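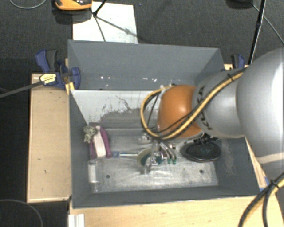 The KUKA over the gray bin, cable loop and all.

I have been asked to write the rules for our picking bench at Hosora. Bart Dijkstra wrote the last set in November and it ran to 103 lines, 8 of which were about coffee. I read all of it, so I'm now the expert.

My draft fits on one page. Rule one: hands stay out of the bin while the arm has power. Paused counts as power. Thinking very quickly counts as power. If you want to straighten a screwdriver, stop the arm, press the button, take the key with you, and then straighten it.

Rule two is cables. Ours go over the wrist in a big yellow and black loop, and the loop needs enough slack for the wrist to turn but not so much that it can hook a bin wall. Before any new program, jog the wrist to both ends at the slowest speed and watch the loop the whole way. Look at the ties too. I once signed off this check from my chair, and Sanne Timmermans has a very good memory.

Rule three: clamp the bin, both sides, every time. A bin that shifts by the width of a finger makes every saved position a small lie. Tug on it before you start. If it moves, you're not done clamping.

Rule four covers what goes in. Mixed stuff is the point — handles, brushes, bottles, soft lumpy things — but no open blades, nothing that leaks, and nothing you'd be sad to see squeezed. Riet Schouten wants "sad" defined. It's on her desk now.

Then there's the log. Write down the program, the speed and who had the key. "Same as before" is not an entry. We have 397 entries and far too many of them say exactly that, in my handwriting.

Still arguing over whether scuffs on the bin should be reported. I say only if something can catch on them.

3 comments

Amber Verbeke: You left out the part about long sleeves. Bart had that at line 12.

Lieven Dijkstra: Can we have the coffee rules back please

Riet Schouten: Sad is defined. See page two.

Search this blog
Type and hit enter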